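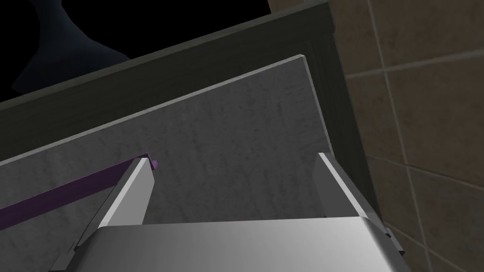 *Fig. 1. Open gripper with two fingers, computer render.*

# Moss on the Walls of Cemdale

Desta Ambaye and Frida Vestergaard
Tsikata School, final report, Jan 28, 2026

## What we wanted to know

Everyone in Cemdale walks past moss every day and hardly anyone looks at it. We didn't either, until Frida sat on a wall by the Kudel bridge in September, got up with a green patch on her coat, and started wondering why the wall across the road was bare. It was the same stone and the same height, and as far as we could tell it was the same age. So that became our project (our first idea was about bus timetables, and we are so glad we dropped it!).

Our question was simple: what makes one garden wall mossy and the next one clean? We guessed shade would matter most. Desta also thought old walls would beat new ones, and Frida bet on water dripping from gutters and trees.

## How we did it

We surveyed 52 walls between the Kudel bridge and the top of the Dellotwood road. For each wall we wrote down which way it faced, what it was made of, whether a tree hung over it, and how much of it was covered. To measure cover we used a square of wire mesh from the art room, held flat against the stone, and counted the holes with green behind them. We took 10 readings per wall and used the average.

The mesh was the best part of the whole method. Before we had it, we were both just guessing a percentage, and on the first wall our guesses were so far apart that we laughed out loud. With the mesh we nearly always agreed.

We also learned to tell a few mosses apart with a hand lens. The one that looks like little gray cushions is wall screw-moss or something close to it, and the silvery one in the pavement cracks is silver moss. Up close they are wonderful, like a forest seen from a plane. Try it after rain, when the leaves open up!

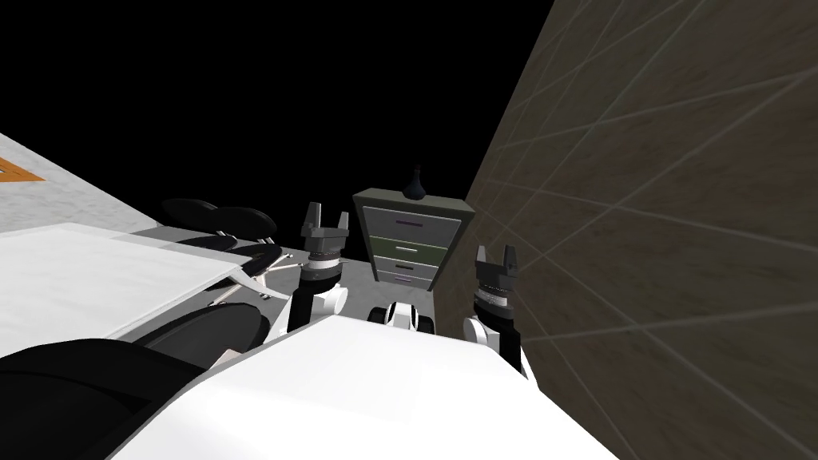 Page 3

## What we found

North-facing walls were greener, as expected. The greenest wall of all was on the north side of a lane off the Dellotwood road, with 56 percent cover, and it has a beech tree leaning over it. South-facing walls mostly had thin gray cushions along the top and very little on the face.

The surprise for us was mortar. On brick walls the moss followed the joints, and where the joints had been redone in hard, smooth cement there was almost none. Old, crumbly lime mortar had plenty. This explains the two walls at the bridge, we think. The bare one has been repointed and the green one hasn't.

Frida was partly right about drips. Walls under a leaky gutter had a bright green stripe running down from the leak, even on the sunny side. Desta's idea about age was harder to test, as most walls have no date on them, and asking at doors only got us so far. One lady told us hers was "older than the church," which we put in our notes but not in our table.

## Problems

We did half the walls in dry weather and half in wet. Dry moss shrinks and goes brown, so some of our early readings are probably too low. We went back to 3 walls after rain and got higher numbers each time. If we did it again we would wait for rain before starting.

We also left out roofs, which look like the mossiest places in town. 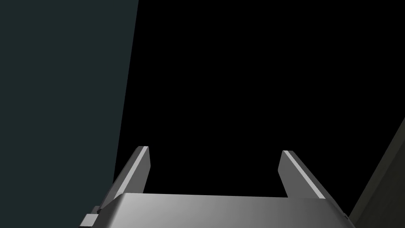

*Fig. 3. Gripper seen from behind its base, with a wide gap between the fingers. Computer render.*

## Next

Desta wants to mark out small squares on the school's own north wall and measure them every month until summer. Frida would like to scrape one square clean and see what comes back first. We have asked for permission and are waiting to hear.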